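Cliner disassembly software for robot cells

Cliner is a software package for taking apart used desktop computers with a single robot arm, a parallel gripper and a wrist camera. It came out of research at Vultgate on planning from incomplete product information, and is now supplied as an add-on for labs and refurbishers who already have an arm and a work table.

The method

Most disassembly programs are written for one model of computer. The operator teaches each position and the robot repeats it. A used machine seldom matches its drawing. Cards have been added, drives moved, cables pushed to the other side of the case.

Cliner starts with a rough parts graph and corrects it as it goes. The camera takes close views from the gripper and the software marks what it finds as free, blocked or unsure. Anything marked unsure gets another look from a different angle before the arm goes near it. A part is only gripped once every part on top of it has been cleared – the order is worked out again after each removal.

The method was developed by Su-chen Chu and first shown in September to the group at Ernport. Her notes on the parts graph are included with the software.

What is supplied

Planner and camera software, on one licence
Calibration routine for the wrist camera
Grip library for memory modules, expansion cards, hard drives and connectors
Print files for the fixture blocks
Log viewer

The arm, gripper, camera and table are not included. Print files are sized for slotted aluminium tables and can be changed in any common drawing program.

Test results

The current version was tried on six desktop towers that the planner had not seen before. Each was tested with the side panel off and the case lying flat. Memory modules came out of all six without help. Expansion cards came out of three. In the others the arm stopped at the card's retaining clip and asked for the operator, as it is meant to do.

Cables remain the weak point. The planner treats a bundle as a single soft object, so it will wait for the operator if a loop lies across a drive. A separate cable model is being worked on with Bergeron and will be sent to licence holders when it is ready.

Setting up

Allow seven working days for delivery of the licence key. Calibration needs a printed target, which is in the download. Bolt the fixture blocks down before calibrating, and repeat the routine if the camera has been knocked or taken off the gripper. Lighting should be steady. Direct sun on bare metal gives false edges, and a plain blind over the window cures most of it.

Computers must be unplugged and left to stand before they go on the table. The power supply is removed whole and is never opened by the robot.

Page last updated 21 October 2022

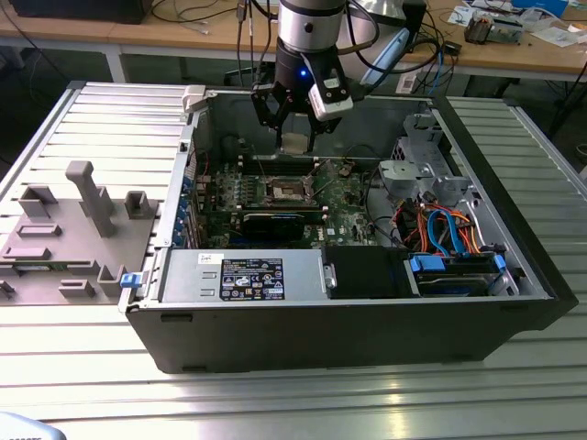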